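**The Gidthorpe Tidy-Up** is a student robotics competition in which a two-armed robot is asked to put away tools that a person could put away in less time than it takes to read the rules. It is run by the Gidthorpe Robotics Club and is best known, among the small number of people who know it at all, for its pegboard.

## Background

The competition grew out of a class project. Tala Kanaan, who taught the introductory automation course at Gidthorpe, had grown tired of final demonstrations in which a robot moved a foam cube from one square to another while the class applauded. She proposed a task taken from the workshop itself, where tools left the wall every morning and did not reliably return to it.

The first proposal ran to a single sentence: "Hang it back up." The current rulebook has 37 pages, several of them about hooks.

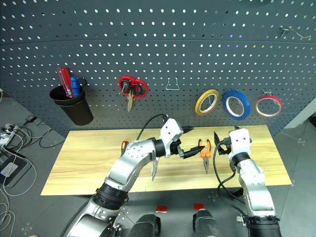

A round of the Tidy-Up is built around one tool at a time. The judge names it, the team starts its program, and everyone stands back and tries to look as though they expected whatever happens next. Pliers are the usual opener — a pair of needle-nose pliers with orange handles, laid on the tabletop between two open grippers, jaws toward the front edge, is as friendly a start as the rules allow. The empty wire hook on the board is a less friendly finish. Teams that have spent a semester on grasping tend to discover the hook at this point and speak of it afterward in personal terms.

## Format

Each team gets 5 attempts per tool. An attempt begins when a student says "go" and ends when the tool is hanging, the tool is on the floor, or the team captain says "stop" in a voice the judge can hear. Saying "stop" carries no penalty, although teams behave as if it did.

Scoring is out of 100 for each tool and is divided as follows:

| Stage | Points |
|---|---|
| Picking the tool up | 25 |
| Moving it clear of the table | 15 |
| Placing it on its hook | 50 |
| Letting go | 10 |

The last line was added after the second competition, when the Zurkham team hung a tool perfectly and then took it back down again because its program had no instruction to open the gripper. The points were awarded after an argument. The argument is now an appendix.

Teams may use one arm or both. Handing a tool from one gripper to the other earns nothing extra, a fact stated twice in the rulebook and ignored by most entrants, who feel that if a robot has two arms it ought to show them off.

## The scissors problem

Scissors are the second tool in the standard sequence and account for most of the low scores. A pair of pliers has some thickness to grab. Scissors lie flat, slide when nudged, and have to be turned so that a finger loop meets the hook.

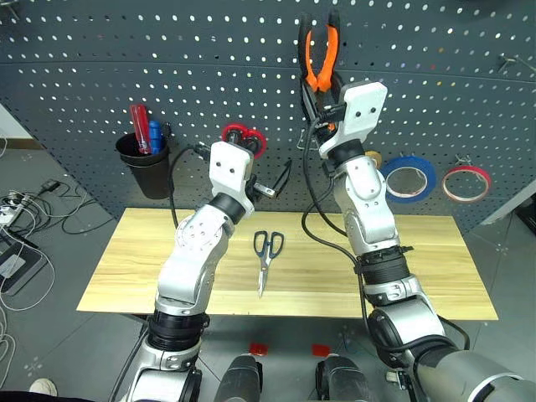

*Scissors on the tabletop between the two arms, with a pair of pliers hanging on the board behind.*

Three schools of thought have formed. The Mahrous method, named for the team that introduced it, pinches the closed blades and swings the whole tool upward. The Aridero method goes for one of the loops directly and is considered more elegant, mainly by members of the Aridero team. The third method is to drag the scissors to the edge of the table so that part of them hangs over it. This works often enough to be popular and fails loudly enough to be remembered.

Tape, despite coming in rolls with a generous hole in the middle, is not part of the standard sequence. It was tried for one season. A roll that misses its hook does not stay where it lands, and judges disliked the walk.

## Notable results

The highest combined score on record is 805, set by Mahrous over a full sequence. The team's report credits "careful tuning of wrist angles" and devotes two paragraphs to the wrist angles and one to sandwiches.

Zurkham holds the record for the slowest successful placement. The club does not publish the time, at Zurkham's request, but the phrase "doing a Zurkham" is in general use for any robot that pauses in midair for no clear reason.

## In the classroom

The task remains part of Kanaan's course, where it is graded on the written report and not on the score. Students submit a log of every attempt, including the ones they would prefer to leave out. Kanaan has said that the second group is the part she reads first.

Registration for the competition opens each September. The rulebook was last revised on 2019-02-10, when the definition of "hanging" was extended to exclude tools still being held.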